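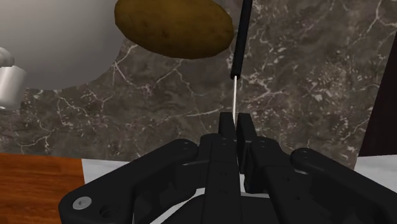

How many demonstrations do we need before we train on a new kitchen task?
For a single pick and lift we have been using 400 good ones. If the task has two stages, such as pick and then place beside something, we collect more and look at the curve before we decide.

2025-06-19, simulation bench, notes for Hema and Gopinath

Continued the knife set on the Rirbridge kitchen. The counter is the dark marble one, with the potato lying to the left of the utensil. I changed the order of work this time: first open the gripper fully, then turn the wrist, and only after that go forward. Before, I was turning and going forward together and the replay looked nervous.

The grasp is on the thin end, with the black handle pointing away from the gripper. Thirumalai asked for this in December, so that the policy sees both ends and does not learn only handles. It is harder to do by remote control. The metal is very narrow and from the wrist view it is almost a line, so I close at the slowest speed and keep my thumb off the rotation.

Session numbers: 15 episodes saved, 7 thrown away. Most of the bad ones were my fault - I paused too long above the counter and the file is full of standing still. Total for the project is now 2,390, all tasks together.

To check:
- Grey fingertips or black? Venkatesh's render settings give very little contrast between the two pads. I would like a bit more light on them, same colour.
- The Garent controller drifts when I rest my hand. Zsófia has a dead zone value that works on her desk, ask her for it.
- Trim the pauses at the start of each episode or leave them? Gopinath prefers to leave them. I am not sure.

Tomorrow the same task with the potato moved to the other side, same speed.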